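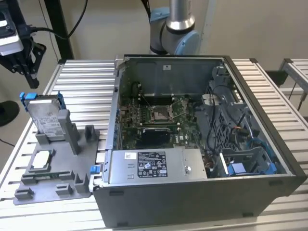 Boîtier d'ordinateur ouvert, couché sur la table de travail.

Jusell, manette sans fil pour le jeu en ligne et le jeu à plusieurs

Référence : Jusell, version noire ou version grise
Fabricant : Porkatex
Disponibilité : en stock, expédition depuis notre dépôt

Présentation

La Jusell est une manette sans fil pour ordinateur, conçue pour les personnes qui jouent longtemps et qui partagent leur matériel avec quelqu'un d'autre. Elle remplace notre ancien modèle à câble, que nous ne fabriquons plus depuis le mois d'août mais que nous réparons encore.

Nous avons gardé la forme de l'ancienne poignée, parce que beaucoup de clients nous l'ont demandé. Les changements se trouvent surtout à l'intérieur : une batterie plus grande, des joysticks à effet magnétique et une mémoire de profils enregistrée dans la manette elle-même. Vous pouvez donc débrancher le récepteur, aller chez un ami et retrouver vos réglages sur son ordinateur sans installer aucun programme.

La manette se tient bien dans les mains petites et moyennes. Pour les grandes mains, nous conseillons d'ajouter les coques larges, qui sont vendues séparément et qui se fixent par simple pression.

Caractéristiques

Connexion : récepteur USB fourni, Bluetooth, ou câble USB-C
Batterie : 3000 mAh
Autonomie : 26 heures avec les vibrations désactivées
Profils en mémoire : 4
Joysticks : à effet magnétique, tension réglable avec la petite clé fournie
Gâchettes : course longue ou course courte, au choix, par un interrupteur au dos
Boutons arrière : deux, programmables
Prise casque : 3,5 mm, avec touche muet
Longueur du câble fourni : deux mètres

L'autonomie est mesurée avec le récepteur USB. En Bluetooth elle est un peu plus courte, et avec les vibrations au maximum il faut compter une recharge plus fréquente. La manette peut être utilisée pendant la charge.

Les profils

Chaque profil contient la disposition des boutons, la sensibilité des joysticks, la force des vibrations et la couleur du voyant. On passe d'un profil à l'autre en tenant la touche centrale et en appuyant sur une direction de la croix. Le voyant change alors de couleur, et la manette vibre une fois pour confirmer.

Dans une maison où deux personnes jouent, l'usage le plus commun est de donner deux profils à chacun : un pour les jeux de tir ou de course, un pour les jeux plus calmes. Un profil peut aussi être verrouillé. Nous avons ajouté cette fonction après de nombreux messages de couples qui se disputaient, gentiment, pour l'axe vertical inversé.

Pour modifier un profil de façon plus fine, il existe le logiciel Latuheru, gratuit pour les possesseurs d'une Jusell. Il permet de dessiner la courbe de réponse de chaque joystick et de conserver jusqu'à 100 configurations sur le disque dur. Latuheru est disponible en français, en anglais et en néerlandais. Il n'a pas besoin de rester ouvert pendant la partie.

Jouer tard sans réveiller la maison

C'est une demande qui revient souvent, et nous la prenons au sérieux. Les boutons de façade reposent sur une membrane souple, et les gâchettes en course courte ont une butée en silicone. Le bruit n'est pas absent, mais il reste bien inférieur à celui de l'ancien modèle. Le mode nuit baisse la lumière du voyant et coupe les vibrations. Pour l'activer, appuyez deux fois sur la touche muet.

La touche muet coupe seulement le micro du casque branché sur la manette. Si votre casque est relié directement à l'ordinateur, elle ne fait rien d'autre que le mode nuit.
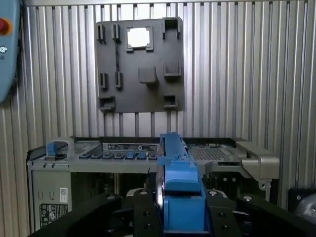

Compatibilité

La Jusell fonctionne avec les ordinateurs de bureau et portables récents, ainsi qu'avec la plupart des téléphones et tablettes en Bluetooth. Elle n'est pas prévue pour les consoles de salon. Certains adaptateurs du commerce permettent de la connecter quand même, mais nous ne les avons pas essayés et nous ne donnons pas d'assistance dans ce cas.

Avec une tour placée sous le bureau, branchez le récepteur sur une prise USB en façade. Quand il se trouve derrière un boîtier métallique, le signal doit faire un détour, et vous pouvez remarquer un petit retard dans les jeux rapides. Une rallonge USB ordinaire règle aussi le problème.

Le jeu coopératif Gokunine reconnaît la manette dès la première connexion et affiche les bons symboles à l'écran. Pour les autres jeux, choisissez « manette générique » dans le menu des commandes, si elle n'est pas détectée.

Contenu de la boîte

Une manette Jusell
Un récepteur USB
Un câble USB-C tressé
Une clé de réglage
Deux paires de capuchons de joystick, haute et basse
Une notice en français

Le chargeur mural n'est pas inclus. Un chargeur de téléphone convient très bien.
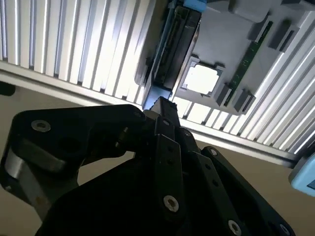

Porkatex - Service Manettes et accessoires

Notre service répond aux questions avant et après l'achat. Le responsable de la gamme, Senan McGrath, lit lui-même les messages qui concernent les profils et le logiciel. Merci d'indiquer la version du micrologiciel, que vous trouverez dans Latuheru sous l'onglet « Appareil ».

Garantie et réparation

La manette est garantie deux ans. Les joysticks, les gâchettes et la batterie peuvent être remplacés, et ces pièces sont vendues à l'unité pour les personnes qui préfèrent faire la réparation à la maison. Le démontage demande un tournevis cruciforme fin et un peu de patience - le connecteur de la batterie est fragile, tirez sur la prise et jamais sur les fils.

Pour un retour, remplissez le formulaire dans votre compte client et attendez l'étiquette avant d'envoyer le colis. Ne joignez pas le câble ni le récepteur, sauf si la panne les concerne.

Les demandes reçues avant 16 h sont traitées le jour ouvrable même.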